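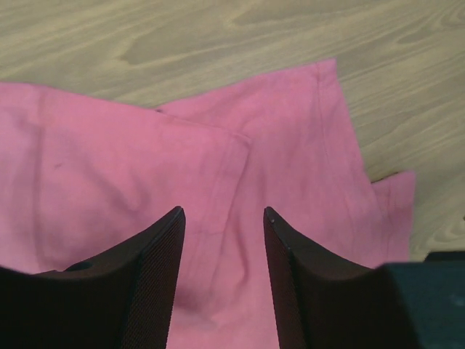 Photo: Dirnevine review desk

Fedulum teach kit, two months in

Quick one as I've got the thing half packed on the bench and want to get this down before it goes in the box. Bought the Fedulum kit in June, the one with the leader arm, the follower arm, wrist camera and the mesh-faced fingers. Paid 984 all in with the long cables. The base set is 700 without the camera, don't bother, you need the camera.

What I wanted: show it how to fold a cloth, by hand, lots of times, then train on that. Cloth because it's the job that breaks everything else I've tried. Pink cotton thing on a wood table, like the shot up top. Nothing fancy.

Setup. An evening. Clamps fine, big knurled screws, no slipping. Software install less fine, the first version I pulled wouldn't see the leader arm at all. Unplug, replug, swap the ports over, fine after that. Manual is thin and the page on joint zeroing has the two arms the wrong way round. Found that out the annoying way.

Driving it. Good, really good. The leader is light and you forget it after ten minutes or so. Tiny bit of lag on quick moves, none I'd notice on slow ones. The trigger for the fingers is the best part, long travel, so you can creep up on a fold and only just close. My old Hung controller had a button, open or shut, and you can't teach fabric with a button. You need the in between.

Hand guiding is the other mode, where you let the follower go slack and push it about yourself. Less keen. Wrist is stiff, elbow is floppy, so you end up steering with two hands and one of them is in front of the camera half the time. OK for waypoints. For cloth I gave up and stuck to the leader.

Fingers. Curved, pointed tips, crosshatched grip on the inner faces. They pinch up a single layer of cotton better than I expected. Thin polyester slides straight out. They're also fat lower down, and dark, and in the wrist view they take up a good bit of the bottom of the picture. Gap between them is where you're looking the whole time. You get used to aiming through it. Wouldn't mind a slimmer pair though, and Cundetti do some that are meant to fit, not tried them.

Camera. Picture's sharp enough to make out a hem line, and that matters more than you'd think if you want it going for edges. No depth. Judging height over a bunched up bit of fabric from that view alone is hard, I kept coming down too far and shoving a hollow into the cloth. In the end I watched the real table and ignored the screen. Which is a bit naughty as the robot only gets the camera, so you're showing it choices it can't see the reasons for. Did the later sessions screen only. Slower, uglier, trained better.

Recording. One pedal, tap to start, tap to stop, double tap to bin the last one. Love the pedal. Did 600 folds over the summer and the pedal is why I'm still sane. Files are tidy, one folder per go, video and joint angles lined up properly. Had 2 sessions where the video stopped and the joints carried on and there was no warning on screen at all. Check your files at the end of the day. Please.

Results, since somebody will ask. Starting from flat, it folds in half most times. Starting from a scrunched heap, it picks at the top layer, pulls a corner somewhere, sometimes the right somewhere. Adding more messy starts to the recordings helped a lot more than adding neat ones. I began far too neat. If I was doing it again I'd drop the cloth from a height every single go and just deal with it.

Niggles
- follower base gets warm after an hour, not hot, but warm
- pedal cable too short to reach the floor from my bench, had to buy an extention
- no spare finger pads in the box
- the fan. It whines.
- update wiped my speed settings, twice

Support answered in a day, and were straight with me about the video drop out, known fault, fix on teh way. Still waiting.

Worth it? For leader arm teaching yes, at that price I haven't used better. If you mostly want to push an arm about by hand look elsewhere. If your work is all hard parts and no fabric you could get by with something cheaper and a button.

Four out of five. Would be four and a half with a longer cable.

Posted 9 September 2025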